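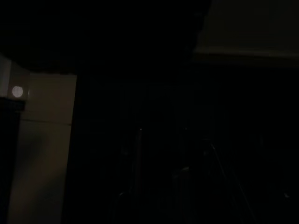 Closet door panel swelling at the bottom, can it be saved?
Posted by Peter Paulík, 11 Jul 2022

I have a Binwood wardrobe in a basement bedroom. One side panel has puffed up along the bottom edge and the door now rubs when it closes. The basement was damp all last December and I think that started it. The cabinet is 94 inches tall and bolted to the wall, so I would like to avoid taking it apart. Can I sand the swollen part and paint over it, or do I need a new panel? I have the usual hand tools and a small sander.

ondport_dave
Just replace it. Mine did the same thing and I was sick of looking at it.

M. Kadden
Check the damp first. Buy a cheap humidity gauge and leave it in the closet for 5 days. If it stays over 60 percent, run a dehumidifier before you fix anything.

Particleboard doesn't shrink back once it swells. If the edge is still hard, sand it flat with 80 grit, seal the raw spot with two coats of oil-based primer and let it dry overnight before you paint. If it crumbles when you push a screwdriver into it, paint won't help. Cut off the bad strip and glue on a piece of solid wood the same thickness. I paid 40 dollars for the wood, glue and primer.

Also raise the door a little at the hinges. Most have a screw for that.

ondport_dave
The hinge screw is worth trying first. I forgot about that.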